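Can a machine tidy a kitchen counter yet?

cutstead51
My sister swears we're a year from this. I say give it one wood counter and one clear plastic container and watch.
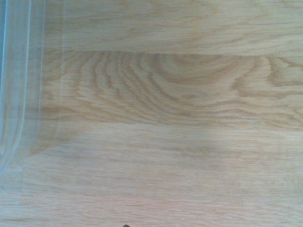 Busy grain, see-through walls – I wouldn't trust any sensor on that. My Vodard vacuum still gets stuck on a bath mat.

Saskia Tipoki
Disagree. Clear plastic is a 2019 complaint. Picking up an apple is easy.

cutstead51
One apple, sure. Now do the jars.

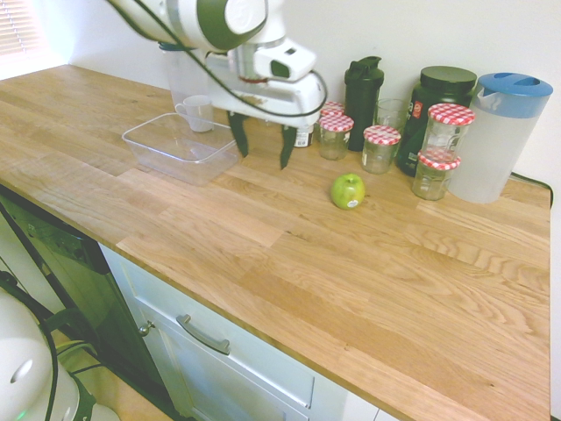
Green apple, open gripper, jars along the back.

bhat_9
Two of those jars are stacked. I'd pay to see it unstack them 40 times without a break.

Saskia Tipoki
You'd drop one too.

cutstead51
Once, in April. And I swept it up myself – call me when the arm does that.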